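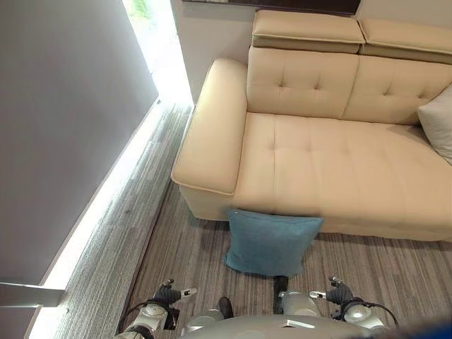

Fingers or parallel jaws for soft stuff? (cushions, throws, laundry)

kettle_arm
Posted April 20, 2019

Right, quick one before I have to give the room back. We're picking hands for the Kotis body, two arms, living room jobs. Currently on the multi-finger ones (Ploltus, the dark grey set). Job is dull: cushion on the carpet, leaning on the front of the sofa, pick it up with both hands, put it on the seat. Teal cushion, square, fairly puffy. Sofa is cream leather.

Budget holder wants to know why we can't just use the Manalo parallel jaws, which are a lot cheaper and don't need a cable looping down the outside of each arm. I've got 30 tries logged on each and I don't have a good answer. Fingers do better on the pickup, jaws are quicker and never need recalibrating. Anyone been round this already?

Controller is the Likham one, stock firmware. Head camera only, no wrist cams.

---

dunmow
What's the pass rate though. "do better" isn't a number

---

kettle_arm
Don't want to post the whole sheet, it isn't all mine. Fingers win on pickup when the cushion is stood up. When it's flat on the floor they both struggle and the fingers are worse if anything, they ride up over the edge.

---

Janelle Sarmiento
We went jaws, then fingers, then back to jaws with longer pads. For cushions you're squeezing from two sides with two arms anyway so each hand is basically a paddle. You're paying for a lot of joints to make a paddle. Save the money.

Where fingers earned it for us was throws and anything with a thin edge. Jaws pinch one layer and you get a long dangly thing that catches on the sofa.

---

pipsqueak77
Disagree about the paddle thing. Flat pads on a puffy cushion slide unless you really squeeze, and then the arm flexes and your heights go off. Curled fingers get in behind the corners. Same cushion, far less force. Had this on the older Kotis arms, maybe the new ones are stiffer.

---

Janelle Sarmiento
They are stiffer. Also depends what's on your pads. Bare plastic, yes it slides. We stuck on cheap rubber drawer liner and the sliding went away. Changed it once in 140 picks.

---

dunmow
drawer liner on leather though? kettle_arm is putting it down on a leather sofa. I'd worry about marks

---

kettle_arm
Hadnt thought of that. It's cream as well so everything would show. And the seat has a row of buttons across it, with both hands going down to seat height something's going to touch.

---

Janelle Sarmiento
Stop higher and let go. It's a cushion, it can drop a bit. Ours is grey cloth so I can't speak for leather.

---

oldvalve
Nobody's mentioned the camera. Head cam looking steeply down past your own arms, by the time both hands close in you've got wrist housings covering the bottom half of what you want to see. Big finger hands make that worse. I'd sort out the view before spending anything on hands.

Also what's your light like? Low strip light at floor level was murder for us. Exposure goes all over the place and the carpet near it comes out silver.

---

kettle_arm
Ha. Yes there's a lit strip along the bottom of the grey wall on the left, all the way down. And a window at the back that blows out to white. And the carpet's got fine stripes. So all of it really.

Depth on the stripes seems ok at the distance we stand. Teal cushion is easy to pick out, it's the only strong colour on that bit of floor. I'm less sure about the sofa edge, cream on cream, it loses the front roll of the seat sometimes and thinks the seat is further back.

---

oldvalve
There you go then. If it has the seat edge wrong you'll drop the cushion short whichever hands you buy. Lock the exposure, don't let it hunt. Try it with the strip off too, takes two minutes.

---

pipsqueak77
Locked exposure is fine until the sun moves. We had to redo it every couple of hours in July. Auto with a box drawn over the middle of the picture worked better. Ignore the window altogether.

---

oldvalve
Fair, depends on the room. We had blinds.

---

tinlid
Which way up are you coming in? Palms facing each other or palms down? With the Ploltus hands palms facing is miles better but the Likham planner likes turning the left wrist over for no reason and then the cable goes tight. Lost a connector that way.

---

kettle_arm
Facing each other, fingers pointing forward. The cable has a fair bit of slack, it arches right out to the side. Not had it go tight but I've limited the wrist in software.

What did you limit yours to?

---

tinlid
Can't remember, will look. It's in the joint file not the planner file, if you put it in the planner one it gets ignored on restart. Learned that twice

---

dunmow
Going back to the money. Fingers are what, 2000 more for the pair?

---

kettle_arm
2000 more each hand with the mounting plates. That's what got the budget holder going.

---

dunmow
then jaws. come on. it's a cushion

---

pipsqueak77
It's a cushion today. Then someone asks for the remote, then a mug, then a sock. I've seen people buy jaws "for now" and end up paying for both. Depends if living room jobs means cushions or means the living room.

---

Janelle Sarmiento
Jaws do a remote and a mug perfectly well. Socks too.

Get 2 sets of pads, long for soft things, short for hard. Swapping is four screws a side.

---

pipsqueak77
Four screws a side by a person. Robot can't do it.

---

Janelle Sarmiento
True. Depends how often you're changing jobs. We do a block of one thing then a block of another so it's no bother.

---

kettle_arm
We mix them. That might be the deciding thing.

Just ran ten with fingers, exposure locked, box over the sofa and no window in it. Eight on the seat, one fell off the front, one I stopped myself as the right hand was heading for the armrest on the wrong side, planner being daft. Better than this morning. Not tried the strip off, can't find the switch.

---

oldvalve
Do the same ten with jaws or it tells you nothing.

---

kettle_arm
I know, I know. Need the plates off first. Next session. Will put the cushion flat as well as stood up and keep the two seperate.

---

tinlid
Found it. Left wrist is held to 30 degrees either side of straight. Right one I left alone, it never did it.

---

kettle_arm
Ta, mine's looser than that, will tighten it.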